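Notes for the Undness talk, Feb 14, 2024
Can a machine do the chores yet (25 min + questions)

Start without a slide. Ask who folded laundry this week. Ask who liked it. Move on fast, don't milk it.

Who I am: ran the parts room at Fekton, then moved over to the test bench at Narix. Two sentences max. Thank Elīna Kalniņš for the invite.

SHORT ANSWER FIRST
Some chores yes. Most no. The ones we'd pay for, mostly no.
Say it up front so people can relax.

PART 1: WHAT ALREADY WORKS
Dishwasher. Washing machine. Everybody forgets these are machines doing chores. They work because we carry the mess to them and put it in a box.
Floor vacuums. Fine on a clear floor. Somebody still picks up the socks.
Shop floor: same part, same spot, same way up. Solved long ago, boring, good money. At Fekton we had one cell that moved brackets from tray to fixture all day and you forgot it was there.
PAUSE here. Ask what these have in common. Wait for it. (Answer: we cleaned up the world first.)

PART 2: WHERE IT FALLS OVER
Story: the bin of mixed clips. 44 picks in our first long run, 13 missed. Same clips every time, just lying differently. A new hire gets that bin right before lunch on day one.
Tell the tangled clips bit, hands up to show it. Two clips hooked together, machine thinks it's one, lifts, second one swings off and lands who knows where.
Laundry. A towel is the easy one, a rectangle. A fitted sheet, forget it. I can't do it either (they always laugh, wait)
Dishes by hand: slippery, see-through, stacked crooked. Glasses are bad for cameras. Spoons nest.
Cleaning a bathroom. Small room, awkward reach, and you have to press hard in one place and gentle in the next. People do that without thinking abuot it.

Sigita Grigaitė's point, give her credit: the chore is never one job. "Clear the table" is 7 jobs, and one of them is deciding if the letter is trash.

PART 3: THE HAND
Slow down, this is the main bit. Simulator view up on screen now. Plain background so they look at the fingers.
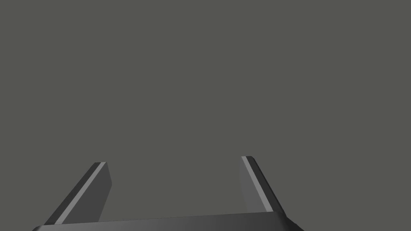 Slide 9. Two-finger gripper in simulation, open, nothing between the fingers.

Talking points while it's up:
- two fingers, that's the whole hand. Make them pinch the air with thumb and finger. Now try to button a shirt with only that
- flat inner faces. Good on a box. Think about a grape, a wet plate, a sock
- simulation is cheap. 2,000 tries overnight, no broken cups, nobody has to stay late
- but the cup in there is a guess at a cup. Rubber, dust, grease, a bent handle: somebody has to put all that in and they mostly dont
- so a good score in the sim gets you a start on the real bench. Then you do the work over

Don't get into learning methods unless asked. Lost the room at Avotiņš in November doing that.

PART 4: SO WHEN
Give my real opinion. Shop floor, mixed bins: close, for places willing to fix their bins first. Home: one chore at a time, slow, with somebody tidying ahead of it. Loading a dishwasher before folding. Folding before bathrooms.
What to ask a salesperson: show me the run where it drops one. Who picks it up? How long till it starts again? And can I bring my own parts.
If short on time skip the cost stuff and go straight to these.

QUESTIONS I'LL GET
Jobs. Be straight: the bracket cell did cut a job, he moved to inspection, not everyone gets that.
Kids / pets near it. Not with the arms we use, they're behind a guard.
Would I have one at home? Not yet. I'd take one that matched socks.

Water. Clicker spare batteries. Leave slide 9 up during questions.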